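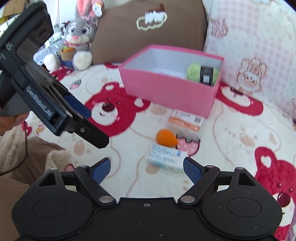

Blue pads, black arms. Photo: Plotlow

Magazine > Travel > Slow Trips

News Features Food Letters Subscribe

The long way to Urham

Sep 23, 2022

Kistby station, early. Coffee from the machine, which takes coins and only coins. Bring coins. The train is two cars and a lot of rattling, and it takes 90 minutes to get to Urham. The bus does it in less. Take the train.

I'd been told to sit on the left going out. Good advice, mostly. First come the backs of the allotments, then the gravel works, then a long dull stretch of beet fields where I wrote postcards and regretted not eating breakfast. Then the line climbs and the whole valley drops away and everybody in the car looks up from their phones for a minute. Even the regulars.

Top of the line is 659 feet. Doesn't sound like much. Feels like plenty when the engine starts to groan and you're going at the pace of a bicycle – there's a sign at the summit, painted white, easy to miss. I missed it going out. Got it on the way home.

Parri is the halfway stop and the one to get off at. Next train is a long wait, so plan for lunch. The village is one street and a bit. A bakery with a blue door, a hardware store that also sells cheese, a church that was locked both times I tried it. The bakery does a potato pie with caraway, eaten standing up becuase there's nowhere to sit. I had one, walked to the river, walked back, had another. No regrets.

The river path is worth doing if your shoes are up to it. Mine were not. Go down past the hardware store, over the footbridge, left at the weir. It loops back to the station in under an hour and there are herons, if you like herons. Muddy at the bottom even after a dry week. A man with a dog told me it floods every spring and they just move the benches.

Back on board. The second half is trees. Beech mainly, just starting to turn when I went, and by the middle of October it should be the real thing – thats when the locals say to come, and when the seats fill up. There's no booking. Get to Kistby in good time and stand near the front of the platform, where the doors with the working heater stop.

And Urham? Fine. A handsome square, a lot of shoe shops, a museum of clocks that closes for lunch right when the train gets in. I liked the covered market better. Smoked fish, secondhand paperbacks, a stall selling nothing but buttons. Bought buttons. Have no coat for them yet.

Last train back leaves at 22 minutes past six and it does not wait. I ran. Sat on the right this time, sun going down over the beet fields, which looked a good deal better than they had that morning. Buy the return ticket at Kistby, it's cheaper, and the machine at Urham was broken anyway.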